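3.2 桌面、木纹与小件物品的摆放

在谈论居家整理的文献里,桌子常常是被一笔带过的。柜子有柜子的学问,抽屉有抽屉的学问,衣物的折叠更是自成一派,唯独桌子,大家似乎默认它只是一块平板,东西放上去,再拿下来,如此而已。我们在着手这项研究之初也抱着差不多的想法,访谈提纲里关于桌面的问题只有两个,还排在最后一页。可是走进一户又一户人家之后,我们慢慢觉得,受访者愿意花最多时间去讲的,偏偏就是这张桌子:它是从哪里搬来的,哪一头归谁用,吃饭之前要把什么挪开,挪开的东西又暂时寄放在何处。本节便从桌子讲起,先谈木质桌面本身,再谈桌上那些零零碎碎的小件,最后回到“靠边”这一摆法上来。

先交代一下材料的来源。本节所用的材料出自 Pemley 街区的入户观察,前后走访了 20 户,每户停留的时间并不一致,短的一顿饭的工夫,长的则从午后一直坐到掌灯。入户的时候,我们并不要求主人预先收拾,也不要求他们刻意保持凌乱,只请他们照平常的样子过日子。观察记录以文字为主,辅以桌面的近距离影像。

木质桌面在这批住户中占了多数。受访者谈起木头桌子,用词往往带着感情,说它“养得出来”“看着不冷”,也有一位年长的住户说,夜里起来喝水,手扶在木头桌沿上心里踏实。这些说法听上去很私人,放在一起却颇有共通之处,它们都把桌面当作一件会随着日子变化的东西来看待。与之相应,木纹也不单单是装饰。深浅相间的纹路会给眼睛一个方向,人在摆放物品的时候,常常不知不觉就顺着这个方向走了。有的人把筷子顺着纹路放,有的人把书脊对齐纹路,问起来,多半要愣一下才说:“是吗?我没留意过。”我们自己回到办公室以后也试着看了看各自的桌子,结果竟也有几位同事如此,大家为此笑了好一阵子。

图 2 取自其中一张棕色木桌。这张桌子的纹理相当鲜明,浅褐与深棕的长条横向铺开,微微起伏,左侧尤其密集,往中央偏下和右侧去则渐渐柔和下来。桌面中部留出一大片,小件物品另成一排,排在上方。我们在讨论“中央留白”时多次引用这张图,也请读者在阅读后文时随手翻回来对照。
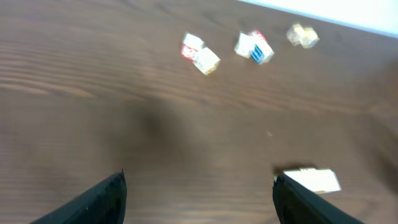
图 2 棕色木质桌面及其上的小件物品。右侧可见一白色小块;桌沿之外为浅色背景。

值得先说的是木纹与小件之间的明暗关系。图中的白色小块落在棕色的木面上,虽然轮廓因为运动模糊而发虚,仍然一眼就能找到。浅色的小东西放在深色的木头上,天然就带着一点提醒的意味,好像在说“我还在这里,还没有归位”。好几户人家都讲过类似的经验:白色的药盒、白色的橡皮、白色的纽扣,放在木桌上总觉得碍眼,于是顺手就收了;而与木头颜色相近的东西,譬如核桃、软木塞、一截铅笔,却可以在桌上安安稳稳地躺上好几个星期。有一户人家的女主人甚至把这当成一种办法来用,她给家里容易乱放的小物件都贴上一小块白胶布,说这样孩子们就没有借口讲“没看见”了。我们并不打算把这一条说成规律,毕竟每家的光线、桌子的深浅和主人的眼力都不相同,但它至少提示我们,收拾与否的判断,有相当一部分是由桌面的底色参与做出的。

与此相关的还有影子。在图 2 的中央略偏左,木面上有一片边界柔和的暗影,近似椭圆。像这样淡淡的影子,在日常生活里几乎没有人会特意去看,可是当我们请受访者对着自家桌子的影像,讲讲哪里“空”、哪里“满”的时候,有几位却把影子所在的位置也算作了“有东西”。他们的说法很有意思,说那里“看着有点沉”,不大愿意再往上放什么。吊灯底下的那一块、花瓶背后的那一块,也常常得到同样的评语。由此看来,人们心目中的空桌面,除了没有物品以外,恐怕还要加上光线均匀这一层。做家居照明的朋友对此大约早有体会,我们这些做生活研究的,倒是绕了一圈才走到这里。

接下来谈小件的排列。我们所说的“小件”,指的是单手就能拿起、又不必用到整个手掌的物品。它们在桌上的分布大致有两种样子,一种是散,一种是成排。散的样子各家各不相同,成排的样子却出奇地相近:多半靠着远离坐者的那一侧,彼此之间留一点缝,由左至右依次排开。我们起初以为这是为了好看,后来细问,受访者给出的理由要朴素得多。排在远处,胳膊不会碰到;留一点缝,手指伸得进去;由左至右,则是因为多数人用右手放东西,左边先占了,右边才腾得出来。有一位退了休的裁缝讲得最为生动,他说一排东西就像一排扣子,少了一颗马上知道,堆成一堆就说不清了。这句话后来被我们抄在工作室的白板上,留了很久。

当然,成排也有成排的烦恼。最常听到的抱怨是这一排会“长”。起先不过是几样常用的东西,过些日子便添上一张收据、一枚硬币、一只不知道配哪把锁的钥匙,等到排满了一整条边,就会拐弯,顺着短边继续往下排。住户们对拐弯这件事格外敏感,不少人把它当作该动手收拾的信号。在这一点上,桌子的尺寸起了很大的作用。长桌的边长,容得下更多的拖延;小桌的边短,逼着人三两天就要理一次。一对刚搬进来不久的年轻夫妇原本想换一张大些的餐桌,看过 Trandberg 家具行的几款以后又打了退堂鼓,理由正是怕桌子一大,东西就没完没了地往上放。他们最终留下了旧的那张,还高高兴兴地给我们倒了茶,茶杯放下之前,自然也先把那一排往里推了推。

说到“推”,这是本节最想请读者留意的一个动作。在整理小件时,拿起和放下固然常见,推却往往更快。手指抵住物品的一角或者一侧,顺着桌面轻轻一送,东西便挪到了别处,全程不必离开木头。推的前提是桌面平整,又不太涩;上了蜡的木桌推起来顺手,铺了桌布的便要皱起来。受访者对于推的评价颇有分歧,有人嫌它敷衍,认为推过去的东西等于没有收;也有人觉得推恰恰是一种体贴,给物品换个地方,又不打断手上正在做的事情。我们在记录表里把推和拿分成两栏,实际填写时却常常犯难,许多动作起头是推,末了是拿,或者拿到一半又放下来改成推。这些中间状态最终单列为一栏,名称改了好几回,目前暂且叫作“挪”。

“挪”这一栏的设立,得益于 Ferreira 工作坊早先的一份观察手册。那份手册讲的是厨房台面,与我们的对象不尽相同,但其中对于手与台面距离的分级十分好用:贴着台面的为一级,离开台面而不越过邻近物品的为二级,越过邻近物品的为三级。我们照搬了这套分级,只是把台面换成了桌面。按照这样的标准,从各户所记下的动作里,一级与二级占去了大半,三级则多出现在开饭之前,那时候时间紧,人也多,大家顾不得一件一件地挪,索性抓起来就走。整理好的动作条目共计 1000 余条,逐条的编码说明附在文后,有兴趣的读者可以自行查阅,也欢迎指出其中的疏漏。

再回到桌子的边缘上来。图 2 右上角是一片浅白的背景,桌面到那里为止,留下一道略微倾斜的边线。边线以内是可以放东西的地方,边线以外便不是了,道理再简单不过,可是人们与这条线之间的关系却各有讲究。有小孩或者养猫的人家,习惯空出一掌宽的边,谁也不许占用;独居的住户则大多不在意,杯子半悬在桌沿上也照样看书。还有一种情形,桌子靠墙而放,远处那条边便失去了危险,转而成为依靠,小件一路排过去,背后抵着墙,反倒比别处更稳当。我们建议今后的入户记录把桌子是否靠墙作为必填的一项,这次的表格里没有列入,事后补问,费了不少周折。

也要坦白地讲一讲这部分材料的局限。首先,近距离的影像所见有限,木面占去了绝大部分,坐在桌边的人、周围的椅子、窗户的朝向,都要靠文字记录来补足,而文字记录的详略又因观察者而异。其次,模糊的影像虽然保留了动作的痕迹,却使得一些小件难以辨认,编码时我们一律只记颜色与大致形状,例如“白色小块”,不去猜测它的用途。这样做难免可惜,有几次两位编码者都几乎可以肯定那是什么,最后还是忍住没有写。再次,木质桌面在样本中偏多,玻璃与石材的桌子只有零星几张,上文关于木纹和底色的讨论能否推及它们,我们眼下没有把握,留待 Grollon 一带的后续走访再作比较。

最后补记一段与受访者的往来。初稿完成之后,我们把其中涉及各家的段落送回去请他们过目,每户预留了 60 分钟的交谈时间,结果多数人家都聊过了头。有人纠正我们,说自家的桌子不是祖父打的,是祖父从别人手里换来的;有人读到木纹那一段,当场把筷子横过来又竖过去地试;还有一位住户提出,应当给桌子底下也写一节,她说那里才是东西真正去的地方。这个意见我们十分赞同,可惜本次观察没有覆盖到桌下的空间,只好在 3.3 节讨论抽屉与搁板时略作补充。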